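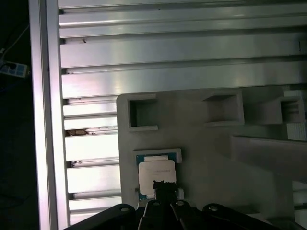
4. Before you plug anything in

Read this section even if you have used power strips all your life. Most of the trouble we hear about at Zundwood comes from people who skipped it.

4.1 Adding up the load

1. Find the rating label on the underside of the strip and write the number down. The big number on the box is a peak figure and of little use to you.
2. List everything you plan to connect, with the wattage from each item's own label. A monitor and a lamp are small. A space heater will use up nearly the whole allowance by itself.
3. Add the numbers. If the total is above 70 percent of the rating, move something to a different wall outlet.

Note: Some sellers say a strip can be run at its full rating all day. Maybe in a cool lab. Under a desk, with dust and a rug, we would not try it.

4.2 Placing the strip

1. Pick a spot where you can reach the switch without moving furniture.
2. Keep the strip off carpet. Screw it to the wall or a desk leg using the two keyhole slots.
3. Leave slack in the cord. A cord pulled tight works its way out of the wall outlet over time.
4. Do not run the cord under a rug or through a doorway.

CAUTION: Never plug one strip into another. The total still goes through the first cord, whatever the second one promises.

4.3 About surge protection

The Hivetti 500 has a surge stage. The Hivetti 400 does not, though the two look the same from the front, so check the label. Surge parts wear out a little with each hit, and the green light tells you less than you might hope. It shows that the stage is connected. It does not show how much is left. If the light goes off, replace the strip.

We are often asked about add-on "power cleaners" that claim to cut your electric bill. We tested a few on our own bench and saw no change on the meter. Save your money.

4.4 First check

1. Turn the strip off and connect your devices.
2. Turn it on and leave it under normal use for 2 hours.
3. Touch the plug at the wall. Slightly warm is acceptable. If it is hot, or you smell plastic, switch off at the breaker and do not use that outlet again until an electrician has looked at it.
4. Repeat in February or whenever the heating is on most, when the load tends to be highest.

Note: A Zudetti timer may be used between the wall and the strip only if its rating is equal or higher. See section 6.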